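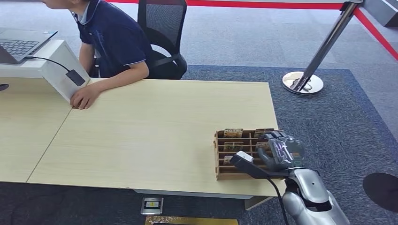
Figura 5.1 Mesas encostadas uma à outra, com o organizador de madeira perto do canto.

Capítulo 5
O lugar das coisas pequenas

Quando comecei a dar formação em organização de espaços de trabalho, levava para a primeira aula uma caixa cheia de tralha da minha própria secretária: clipes, pilhas, amostras, saquinhos de chá, etiquetas, uma fita métrica que já não enrolava. Despejava tudo na mesa e pedia à turma que arrumasse. O resultado era quase sempre o mesmo, montinhos muito direitos que à hora do almoço já se tinham misturado outra vez (e eu, confesso, divertia-me imenso a ver!).

Neste capítulo vamos tratar dessas coisas pequenas, as que cabem na mão e que por isso mesmo vão parar a qualquer lado. Olhe de novo para a Figura 5.1. Há um tampo claro quase todo livre e, junto ao canto, um organizador com divisórias finas onde as embalagens ficam de pé, como cartões num ficheiro. Gosto muito desta solução! De pé, cada embalagem ocupa pouco tampo e tira-se sem mexer nas vizinhas. Repare também que os compartimentos são abertos e ficam à vontade do olhar: não é preciso levantar nada para saber o que lá está.

Na Landico, uma pequena loja por encomenda onde fiz o meu primeiro levantamento, havia 3000 referências em stock e cerca de 600 eram coisas deste tamanho. Passávamos as manhãs de maio a abrir gavetas. Foi lá que ganhei o hábito de começar pelo tampo e só depois pensar em armários, e é essa a ordem que vamos seguir.

Os cabos merecem uma secção só para eles, mais à frente. Por agora basta notar, na mesma figura, o cabo do portátil que atravessa a superfície branca e desce pela frente, com o transformador pendurado. Quem nunca fez isto em casa que atire a primeira ficha tripla.

E depois há o chão, que eu deixei de fora durante anos. Uma alcatifa mesclada disfarça muito bem um clipe ou uma etiqueta cinzenta, mas com uma cor forte já não consegue, e por isso aconselho sempre a escolher marcadores e caixinhas em tons vivos.
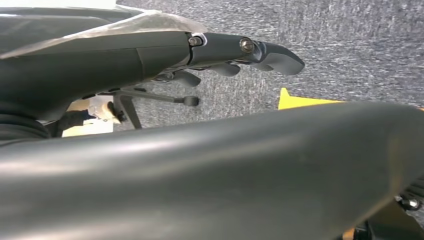 Figura 5.2 Amarelo sobre alcatifa cinzenta salpicada: o contraste salta à vista.

Antes de avançar, faça a experiência na sua mesa. Reserve 10 minutos, junte tudo o que lhe caiba na palma da mão e separe pelo uso que lhe dá, sem comprar caixas nem divisórias. Guarde a lista, que vamos voltar a ela na secção 5.2, quando medirmos os compartimentos.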